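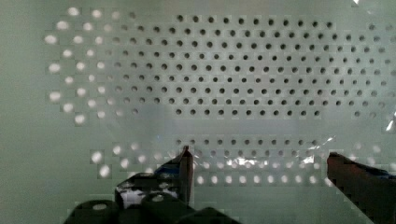
Tõnu Jõgi wrote:
> Could the department confirm whether second-year teams may enter the March round? We have 9 students ready and would need access to the bench before then.

Second-year teams may enter – the rule was changed last term. Each team must submit its task list to Daiane Barbosa before booking the arm. Bench sessions are limited to 46 minutes, and the toy kitchen set is shared by all teams.
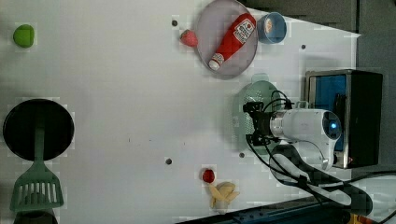 Haugland Student Robotics Club | Department of Automation

Thin film and perforated surfaces remain permitted in the open category. Teams choosing the kitchen category should state which items will be moved and where each is to be placed. Recordings are limited to 200 per team.

Anas El Ouafi
Competition Secretary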